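보낸 사람: Ruoxi Ding (Istorard 홍보대외협력실)
받는 사람: 출입 매체 및 제휴사 공용 메일링 리스트
날짜: 2022-11-05
제목: Re: [공지] 결혼 발표 관련 보도 문의 처리 기준

수신인 제위께

평소 당사 소속 예술인의 활동에 관심을 가져 주시는 데 깊이 감사드립니다. 당사 소속 배우 Lovely Ignacio의 혼인과 관련하여 본 리스트를 통해 접수된 문의에 대하여 다음과 같이 회신드립니다.

먼저 제기된 질의의 원문을 인용합니다.

> 안녕하십니까. 주간 연예지 Tonach 편집부입니다.
> 지난 9월 귀사가 배포한 자료에는 Lovely Ignacio 씨가 가까운 시일 내에 비공개로
> 예식을 올릴 예정이라고만 기재되어 있었습니다. 이후 일부 온라인 매체에서 예식이
> 이미 미야자키(Miyazaki)에서 진행되었다는 보도가 나왔고, 배우자의 직업과 연령까지
> 언급된 바 있습니다.
> 이에 아래 사항의 확인을 요청드립니다.
> - 예식이 실제로 진행되었는지 여부와 장소
> - 배우자 신원의 공개 여부 및 공개 시점
> - 예식 사진의 제공 가능 여부와 사용 조건
> - 드라마 '드리멘포트(Drimenport)' 후속 시즌 촬영 일정에 변동이 있는지 여부
> 마감 일정상 가급적 이른 회신을 부탁드립니다.

1. 예식 진행 여부 및 장소

예식은 양가 가족과 가까운 지인만 참석한 가운데 미야자키에서 비공개로 진행되었습니다. 구체적인 예식장 명칭과 숙박 시설은 해당 시설 측의 요청에 따라 공개하지 않습니다. 일부 매체가 특정 호텔의 상호를 보도하였으나 당사가 확인해 드린 사실이 아니며, 해당 매체에는 정정을 요청하였습니다.

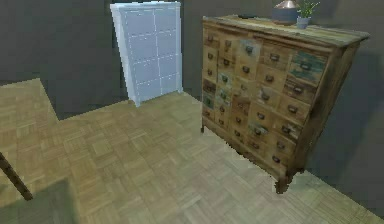 예식은 이틀에 걸쳐 진행되었으며, 첫날에는 가족 만찬이, 이튿날에는 본식이 있었습니다. 협찬을 받은 항목은 없으며 모든 비용은 당사자 양측이 부담하였습니다. 특정 의상 브랜드가 예복을 제공하였다는 보도 역시 사실과 다릅니다.

2. 배우자 신원

배우자는 연예계에 종사하지 않는 일반인입니다. 성명, 직업, 연령, 출신 학교 등 신원을 특정할 수 있는 정보는 현재 공개하지 않고 있으며, 향후 공개 계획도 정해진 바가 없습니다. 온라인상에서 유포되고 있는 인물 사진 2건은 배우자와 무관한 제삼자의 사진으로 확인되었습니다. 이미 게재하신 매체에서는 즉시 삭제하여 주시기 바랍니다. 제삼자의 권리가 침해될 우려가 있는 사안이므로 각별한 주의를 부탁드립니다.

3. 예식 사진 제공

당사가 제공하는 공식 사진은 2매로 한정됩니다. 사용 조건은 다음과 같습니다.

- 혼인 관련 기사에 한하여 사용하며, 광고 및 상업적 목적으로 전용할 수 없습니다.
- 하객의 얼굴이 식별되지 않도록 처리된 원본을 그대로 사용하여 주시고, 임의로 확대하거나 보정하지 마시기 바랍니다.
- 출처는 'Istorard 제공'으로 표기합니다.

신청은 매체명과 담당자 연락처를 기재하여 홍보대외협력실로 보내 주시면 순차적으로 처리하겠습니다. 본 리스트에 전체 회신으로 신청하시는 경우에는 접수되지 않습니다.
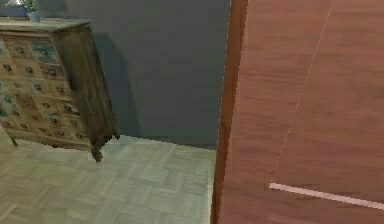
팬 여러분께서 보내 주신 축하 메시지에 대한 문의도 있어 함께 안내드립니다. 공식 팬 페이지를 통하여 접수된 축하 메시지는 어제 마감 기준 2,830건이며, 당사가 취합하여 본인에게 전달하였습니다. 축하 선물과 화환은 정중히 사양하고 있으니 팬 커뮤니티를 운영하시는 분들께서도 회원들에게 이 점을 안내하여 주시면 감사하겠습니다.

4. '드리멘포트' 촬영 일정

후속 시즌의 촬영 일정에는 변동이 없습니다. 휴식 기간은 제작진과 사전에 합의된 것이며, Lovely Ignacio는 예정된 대본 연습부터 정상적으로 참여합니다. 하차설은 근거가 없음을 분명히 밝힙니다. 출연진 구성과 방영 시기에 관한 사항은 제작사의 소관이므로 제작사로 직접 문의하여 주시기 바랍니다.

5. 인터뷰 요청

혼인을 주제로 한 개별 인터뷰는 진행하지 않습니다. 작품과 관련한 인터뷰는 추후 제작 발표회 일정이 확정되는 대로 별도 공지를 통하여 접수하겠습니다. 자택이나 가족의 거주지 인근에서의 대기 취재는 삼가 주시기 바라며, 사생활 침해가 확인될 경우 당사는 필요한 법적 조치를 검토할 예정입니다.

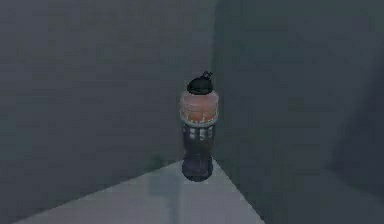

검은색 뚜껑이 달린 길쭉한 병

지난 공지에서 사진 신청 방법에 대한 설명이 충분하지 않아 혼선을 드린 점 사과드립니다. 종전 공지의 해당 항목은 본 회신의 내용으로 대체합니다. 추가 문의가 있으신 경우 제목에 매체명을 기재하여 개별 메일로 보내 주시기 바랍니다.

감사합니다.

Ruoxi Ding 드림
Istorard 홍보대외협력실

--
본 메일은 메일링 리스트 등록자에게 발송되었습니다. 수신을 원하지 않으시면 리스트 관리 주소로 해지 요청을 보내 주십시오.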